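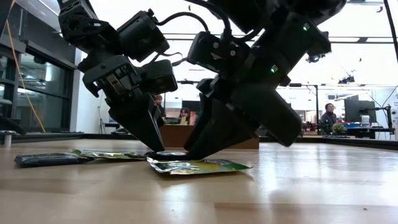

Whitcombe – nouvel album en mars, vous en pensez quoi ?

doomette78
Bon, c'est officiel, Whitcombe sort son deuxième album en mars chez Grukora ! J'ai écouté le premier extrait en boucle hier soir et je suis conquise. Le son de guitare est bien plus gras que sur Trirnine, et la voix de Kyrylo Hrynyshyn me colle des frissons (le passage growlé à la fin, mamma mia). Je précommande le vinyle direct.

Vieux_Larsen
Mouais. Pour moi la batterie sonne comme une boîte de conserve. Trirnine avait été enregistré en prise directe et ça respirait, là tout est compressé à mort. Et 30 euros le vinyle, faut pas pousser.

doomette78
T'es dur ! C'est un extrait en streaming, attends au moins le mixage sur galette. Et puis Trirnine, je l'adore, mais les 13 minutes d'intro je les saute une fois sur deux… 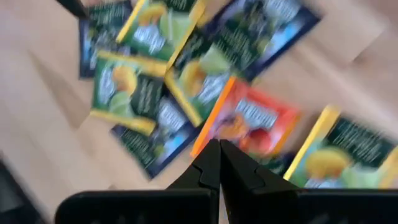 Vieux_Larsen, je te rejoins sur la caisse claire, mais le riff du milieu est énorme, on dirait du doom anglais de la grande époque. Par contre 16 titres ça me fait peur, signé Brumaire.

Vieux_Larsen
16 titres ?? Dont trois interludes au synthé, je parie. Sauter l'intro de Trirnine, par ailleurs, c'est un motif de bannissement.

doomette78
Deux interludes, j'ai vérifié :) Quelqu'un va les voir au Kakthorpe ? Il reste des places, et j'ai de la place dans la voiture au départ de Rennes.

Brumaire
Moi, partant. En fosse par contre, les gradins c'est non.

Vieux_Larsen
Bon, j'y serai aussi. Mais je râlerai pendant les nouveaux morceaux.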